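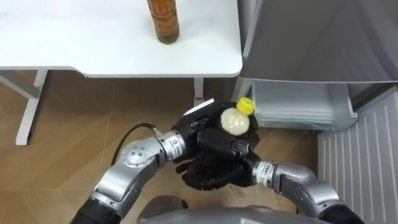

Fridge first. She'd said it out loud on the stairs, fridge first, then the floor, then the bottle.

The man from Relent was coming at 4 for the keys. It was past three. The ferry to Clonport wouldn't wait and neither would he, he'd said so on the phone, twice.

She got the door open and the smell wasn't bad. Butter. Something green that used to be parsley. Half a lemon, hard as a walnut. Into the bag, into the bag. The drawer stuck like it always stuck, you had to lift and then pull, and she lifted and pulled and it came with a bang and there was one carrot in it. One. She ate it standing up. Why not.

Wipe the shelf. Wipe the door, all the little ridges, who thought of ridges. Rent was paid to the end of July, deposit was 98, and he'd take it for a crumb. He'd taken 51 off the girl downstairs for a ring on the windowsil.

Ten past. Twenty past.

The bottle was still on the table.

Her father had filled it in Dirnura, the last autumn he could manage the hill. Apples, sugar, something from the hedge he wouldn't name. Don't shake it, he said. Let it settle. She'd carried it on her knees for 100 miles of bad road, hands around the neck, and then never opened it. Four years on that table. She ate beside it. Paid bills beside it. Had the whole Falcão argument across it, both of them leaning left and right to see round the thing.

No room in the case. Too tall, and the ferry. She knew that on Sunday and she knew it now.

Quarter to. Floor not done.

She found the one cup she hadn't packed, the chipped one, and sat down on the boards with her back to the cold shelves, door wide open, humming away. Pulled the cork with her teeth. It smelled like him coming in from the yard.

The buzzer went. Early, of couse he was early.

She poured it right to the brim.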